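How old is Suksawat, really?

The sign at the edge of Suksawat says the town was settled 816 years ago. It doesn't say by whom, or how anyone knows. My cousins have driven past it their whole lives and I did too, every summer as a kid, and it never crossed my mind to doubt it until I saw the same number printed on a bag of rice crackers.

So last August I went looking for where it came from.

The town office gave me a photocopied pamphlet. The pamphlet credits a history of the district by Charoen Jaidee, and I found a copy in the school library in Clasance, the next town down the river. Jaidee is careful through most of the book. He tells you which temple a record came from and who let him read it. Then he gets to Suksawat and writes that "the old people agree" on the founding. That's the whole source. He doesn't name one of the old people, and he doesn't say what they agreed on besides the number.

I have nothing against old people's memories. My grandmother could tell you which family dug which well. But she couldn't have told you the year of anything before her own mother was born, and I don't believe her neighbors could either.

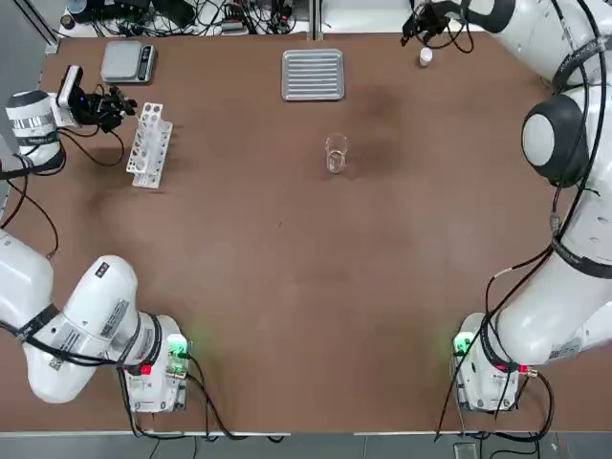
Two white arms over a brown table, cables along the back.

What does exist on paper is much younger. The earliest thing I could find that uses the name is a tax list, and it's a little under 200 years old. It has 18 households under Suksawat, most of them listed as fishing families, and a note that they moved up from Clasance after a flood. If the note is right, the place was a new settlement at that point, or at least a newly filled one. You can argue that people lived there earlier, left, and came back. Maybe they did. Then I'd like to see something they left behind.

The usual answer is the mound behind the market. Everyone will tell you it's the base of the first temple. I walked all over it. There's brick in it, sure, but there's brick in everything near the river, and people have been hauling it off for garden walls for as long as anyone remembers. As far as I could learn, it has never been dug. The pamphlet calls it "ancient" twice on one page, and I'd be happier with one sentence on what the bricks look like.

Then there's the name of the hill, Passka. The pamphlet says it means "the place of the first fire" in an older language, and it doesn't say which older language. I wrote to Apinya Intarasuk, who taught in the district and has collected local place names for years, and she wrote back that she had never heard that meaning from anyone living there. Her own notes have it as the name of a landowner. She added that a landowner is what it usually is.

She was less hard on the founding date than I am, to be fair. She thinks Jaidee may have seen a temple manuscript that has since been lost, and that he was asked to keep the family's name out of it. I suppose that's possible. It's also the kind of thing that gets said for every date that has no source.
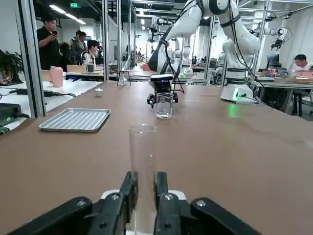 Gudard

I did ask at the temple. The monk who looks after the books was patient with me and brought out what they had, which was mostly sermons and a list of donations for the roof. He said visitors come asking about the founding every year or so and go away annoyed. He didn't seem bothered by the sign one way or the other.

My uncle is bothered, by me. He says the sign brings people to the market and what harm does it do. I don't know that it brings anyone. I sat at the noodle stall across the road for most of a morning and didn't see a single car slow down for it.

For now I'm going with the tax list. If you have family papers from Suksawat or from the Clasance side, anything with the name on it and a date, write to me. I'll read it, and if it's older than what I've got I'll change this post. I still want to get back to the district archive, too, because two of the folders I asked for were out being rebound and the clerk couldn't tell me what was in them.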